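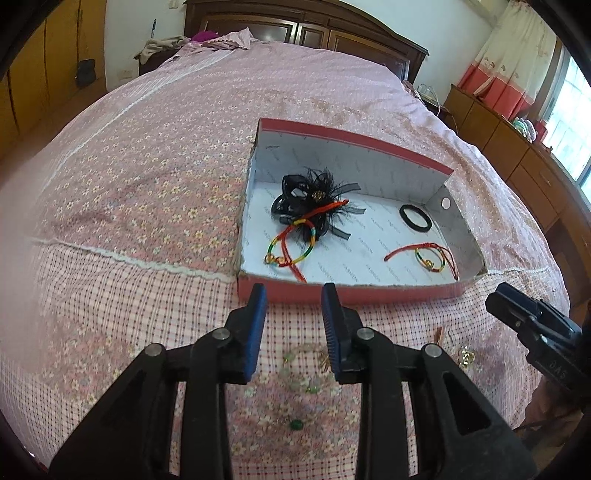 Words by Gráinne Cullinane for Drerillow, updated in May

We use cookies to remember your basket and to see which pages people read. Carry on browsing if you're happy with that, or change your settings.

The Motitz Trinket Tidy
Item 3631
Price £34, postage included

I have kept my bits and bobs in a shoebox lid for more years than I'd like to admit. You know the sort of thing, a nice stiff lid with a bright rim and a white inside, too good to throw out, and before long it has a feathered hair clip in it, a hair tie, a couple of red string bracelets and whatever else came off at bedtime. I'm fond of a shoebox lid. It's shallow, so you can see what you've got, and it sits flat on the bedspread while you sort through everything. But it has no sections, and string bracelets will wander (mine trail from one end to the other if I let them), and you can't put another one on top without squashing the feathers.

So when Karabo Lekota brought the first Motitz tidy into the shop and put it on the counter, I took it home that same evening, tipped everything out on the bed and had a proper sort. I've been using one ever since, and it is a lovely, sensible thing.

What it is

The Motitz is a shallow lidded tray made of thick pressed card covered in cotton cloth, with a soft brushed lining. It has 8 compartments. Two are long and narrow for bracelets and chains, one is wide and a bit deeper for hair clips and anything with ribbon or feathers on it, and the others are small squares for the odds and ends: a loose bead, a pendant waiting for a chain, a pin you mean to wear more often. The dividers lift out, so if you have more hair things than jewellery you can make yourself a bigger space. They are a snug fit and can be stiff when new — wiggle them from one end and they'll come.

The lid lies flat and has a little cloth tab to lift it by. Closed, the tidy will sit in most dressing-table drawers, and you can stack up to three without bother.

What goes where

Everybody does this differently and I don't want to boss you about, but I'll tell you how I do mine. Beaded bracelets go in the long sections, laid out straight. Jade and other stone beads are heavier than they look and they do knock against each other, so I give those a section to themselves. Red string bracelets I fasten before I put them away, even when there's a charm on the knot, and that has saved me no end of untangling. Hair ties go in together in a heap. Feathered clips want room round them. Lay them feather side up, with the loops of ribbon pulled out gently, and don't be tempted to tuck a brooch in beside them to save space.

Tiny gold things are the ones that get lost. If you're sorting on a bed, and especially on a flowery bedspread where a small pendant can vanish among the petals, put those in first. I once spent most of an evening with a torch looking for an earring back, and it was in my slipper.

A single bead is worth keeping too. I have a small square just for those, and every so often one finds its way back on to a bracelet.

Colours and covers

The cloth comes in coral, sage and a small pink check, all with a cream lining. The coral is the one I'd pick, though Dong-geon Ham, who packs our orders, tells me the check goes out of the door faster than he can fold boxes for it. If you'd like two in different colours, add them both to your basket and we'll send them in one parcel.

Looking after it

A soft dry brush will deal with dust in the corners. Marks on the cloth can be dabbed with a damp flannel and left to dry with the lid off. Please don't soak it, as the card underneath won't forgive you. We keep spare dividers in a drawer here, so if one gets bent just write to us and quote the item number.

Sizes

The standard tidy is the one described above. There's also the Motitz Little, which has half the sections and is handy for a child's hair things or for taking away with you. The Little doesn't have lift-out dividers.

Questions about an order can go to Jae-hoon Tak at the shop, and he'll get back to you by 5pm if you write in the morning.

You might also like
Cuadros stacking ring dish
Driltetlow hair clip ribbon, hanging
Motitz Little, sage
Spare dividers for the Motitz tidy
Brushed cotton jewellery roll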